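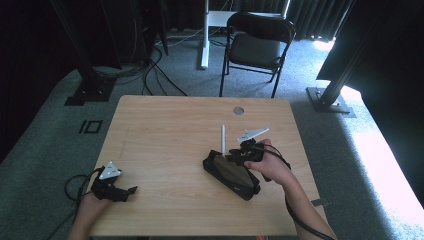 Urndale group teaches robots to tidy a desk by doing it for them first

Media release - for immediate use

A robot learning to handle a zippered pouch needs a great many examples of somebody handling a zippered pouch. Researchers at the Urndale robotics lab have spent the months since May supplying them, with a black gripper in each hand.

The method, called Gustix, leaves the robot out of the lesson. A person straps on the grippers, sits down at an ordinary table and gets on with small chores while the grippers record how the hands move. The recordings then train a two-armed robot, Leiva, which has never had to attend a session.

In the group's latest result, Leiva was trained on 500 recorded demonstrations and then given 127 attempts at moving soft cases and pouches it had not met before. It finished 81 of them. An earlier version of the program, trained by steering the robot's arms directly, managed 20 over the same number of attempts.

"Soft things are rude," said project lead Gizella Hegyi. "A box stays where you left it. A pouch sags, turns a bit and shows you a different side. People cope with that without thinking, so we recorded people coping."

Most of the coping was done by Declan Tapsell and Parveen Virk, who swapped places whenever a wrist complained. Tapsell described the grippers as "like doing the dishes in oven mitts, with cables".

The failures make for humbling reading. Leiva's favourite mistake was to pinch the air just above a case and carry the air, with great care, to its destination. Emese Deák, who wrote the training software, puts this down to poor judgement of height over dark objects, and is working on it. The second most common mistake was picking up the right item and then declining to let go.

Colour and lighting changes caused less trouble than the group had feared. Moving the table did cause trouble, and the table is now left alone.

The recordings and training code will be released under the name Ovix once the labelling has been checked.

Media enquiries: Finn Strobel, Urndale communications desk. Calls before 9 am will be answered by a machine, though not that one.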